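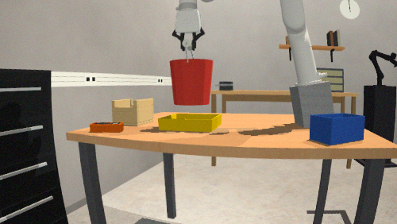 **gruppert:** Fifteen percent is too much shrinkage for a limewash base coat. Your putty is either too young or too wet. How long did you slake it?

**t_huerta:** 28 days, under 8 cm of water. Quicklime came from Condton, pebble grade. I sieved before storage and poured off the standing water before mixing.

**gruppert:** Then it's young. I don't use putty under three months old for anything that shows.

**achiang:** Disagree. Age matters for plaster. For limewash you are thinning it to milk anyway, and the crazing comes from coats that are too thick. What was your ratio?

**t_huerta:** One part putty to two parts water by volume, mixed in a bucket. Wall is soft brick, north side, dampened before each coat.
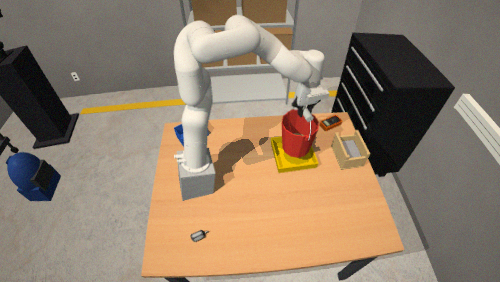 *Red bucket, wooden table*

**achiang:** Too thick. Go to 1:4 and put on five coats, a day between each.

**gruppert:** 1:4 on soft brick will dust off by spring. I did a gable in Tastthorpe in January at 1:3 and had to redo half of it.

**achiang:** January is your problem there. Frost before it carbonated.

**apacheco:** Weigh a liter of the putty before you argue about ratios. Volume tells you very little if the water content is unknown.

**t_huerta:** Will weigh it tonight. Test patch at 1:3 and another at 1:4, same brick.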